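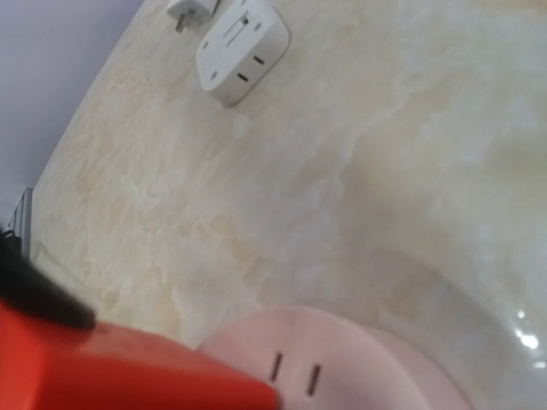 Skirholm Working Papers in Sport and Environment
Corresponding author: Sport and Climate Group, Skirholm
Version of Sunday, May 9, 2021

4.2 Which pledges did fans keep?

The sign-up figures were encouraging, but the follow-up survey is where the data get really interesting. Of the 178 season-ticket holders who completed both rounds, 41 had chosen the travel pledge, which asked them to leave the car at home for every home race at the Ralia circuit. We had expected this to be the hardest promise to keep. It was in fact kept more often than the food pledge, and many fans wrote long, cheerful comments about the train ride – who they met, what they sang, how they got home.

Figure 3. Multi-socket adapter mounted on a marble-patterned surface. The home energy pledge asked fans to switch off devices at the wall.

The home energy pledge gave a more mixed picture. Fans liked it at sign-up, perhaps for its low cost, yet their answers in the second round were often vague. Several could not say which devices they had switched off, or how often. We read this as a problem of feedback. A train ticket is a clear record of a kept promise, while a switched-off television leaves no trace until the bill arrives.

Team identity mattered a great deal, and this is the result we are most excited about. Fans who received the reminder in the colors of the Grostar team were more likely to report a second action than those who received the plain version. The effect held for new and long-time supporters alike, and it was strongest in October, when the title was still open. Similar work on the Hong scale of fan attachment would lead us to expect a gap between the two groups, and we did not find one.

A larger trial, with 2,000 fans in the first wave and 3,000 in the second, would let us test each pledge separately. It would also allow meter readings in place of self-reports for the home energy group.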